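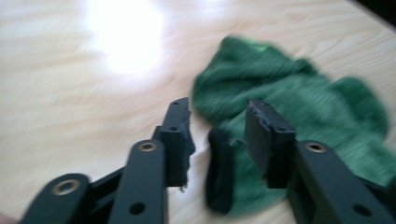
Figure 3a. Green knitted cloth, bunched up on the light tabletop.

I love this table, and I'll admit it shaped section 3 more than our theory did! Soft things behave differently on a smooth top, so Kacper Sobczak and I kept coming back to one question: where do people put them down?
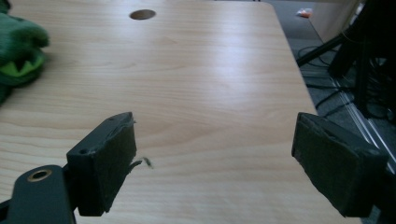

Figure 3b. Plush crocodile at the table's left side, cable hole farther back.

People in our Skumov sessions treated the cable hole as a kind of landmark (we coded 119 placements, and "near the hole" got its own label). 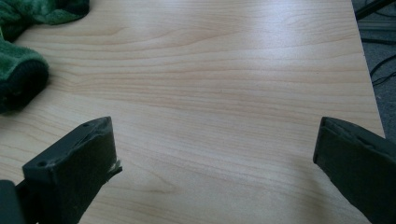 Figure 3c. Wood grain and glare on the tabletop.

Glare was the other thing they brought up, and I get it – a bright patch pulls your eye. We come back to that in section 4.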